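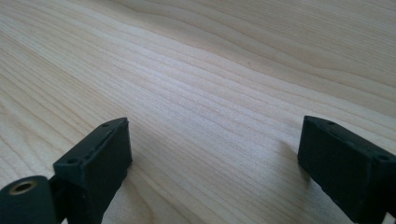
Clandex fingers over the bench top, Tuesday, before the first pick.

OK so the Clandex gripper kit from Trindano finally got some time on my bench this week. Thread, because I have opinions!

Fingers first. Matte, super dark green (I thought black until I got them by the window), with a long slot down each one and a little hole at either end for bolting on pads. I love that slot. Slide the pad wherever you want, done.

Build took me 40 minutes with the printed guide, plus one swear word at step 46. Who numbers steps that high??

Trindano says the pads are good for up to 3000 grips. I'm nowhere near that, so ask me again in March.

Gripe: the manual looks like it was typed in 1973 and the spare screws come in one mixed bag. Come on.

Would I buy it again? Yeah, for small light stuff. If you're lifting anything heavy, go look at the Utness one. I'm doing wood blocks next and then eggs, wish me luck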